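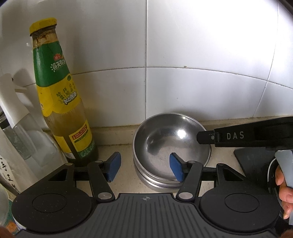

Brayan Cabrera told me that the first thing he learned about cooking for a crowd was to stop tasting with the same spoon. The second was to write everything down.

We were in the back of Burka, the supper club he runs out of an old shoe repair shop, and he was chopping scallions the whole time we talked (I was offered a knife and said no, which was wise). He started with noodles for his cousins. Last October he fed 90 people in one night – his record so far!

"I was so scared I forgot to salt the greens," he said. "People ate them anyway. They were polite about it."

I wanted to know about recipes, and he pulled out a fat notebook held shut with a rubber band. There are 427 in there, and he figures he'd cook almost half of them again. "The rest are me being twenty-three," he said, and read me one for a peanut soup that I would totally eat.

Would he ever open a real restaurant? He made a face. He did look at a place on Urrutia Street once, and liked the big windows, but the rent scared him off. "I like having mornings," he said, and went back to his scallions.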